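About Clurkham Robotics

Hello and welcome! I'm Malte Buschmann, and I set up Clurkham with Reinhold Heitmann in the back half of the old Voß print works.

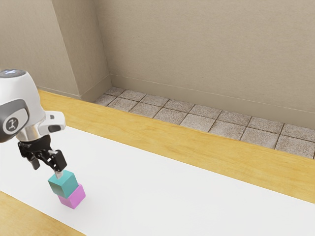 Teal on pink: the stacking task in our simulator, as shown at the July open day

We write the software that tells robot arms how to pick things up and put them down again. Most of it starts life in simulation, where Reinhold can run 3,000 stacking attempts overnight and I can go home for my tea.

Once a year we open the doors to anyone who fancies a look. This July we had 53 visitors, from a team at Fudex (who make our favourite biscuits, so they got the good chairs) to a whole family from down the road. The simulator goes up on the big screen at 4 and you can pick which cube goes on top – children are ruthless about this! Reinhold then talks through the grasp planner, which we call Tonedness for reasons lost in an old notebook.

There are 9 of us now, and we're always happy to show people round by arrangement. Drop us a line and ask for either of us – the kettle is next to my desk.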